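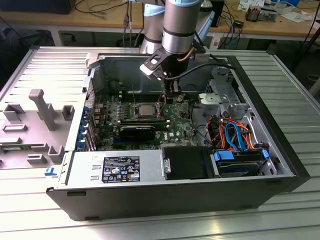 Stilholm Parts Word List

A word list of names for secondhand computer parts, in American English, with the short forms and misspellings people use in sale listings. Put together by Ritva Rautiainen for the Pisterari search page and free to use elsewhere.

Contents

terms.csv: one row per term, with the preferred name, variants and a short note
dropped.csv: terms we took out, with the reason
CHANGES: edits by version

Where the terms come from

Listings were typed in by hand from the Fotville swap board. Seller names, prices and phone numbers were left out at that stage and are not stored anywhere. A term needs at least 2 separate sellers before it goes in. The note field is limited to 40 characters.

Known gaps

Laptop parts are thin. Brand names are kept only where people use them as the name of the part. Plurals are missing for most of the older rows. "Tower" and "case" are listed as variants of each other, although some sellers mean the whole machine by the first and the bare shell by the second.
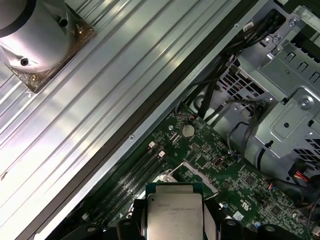
Eckhard Kohlhase wrote in June that "case" and "tower" should be split into separate rows, as he had done in his own Diekmann list. The split is planned for version 2. Until then, search for both words.

Corrections

Send the row, the change and one listing that shows the word in use. Spelling variants can go in without a listing.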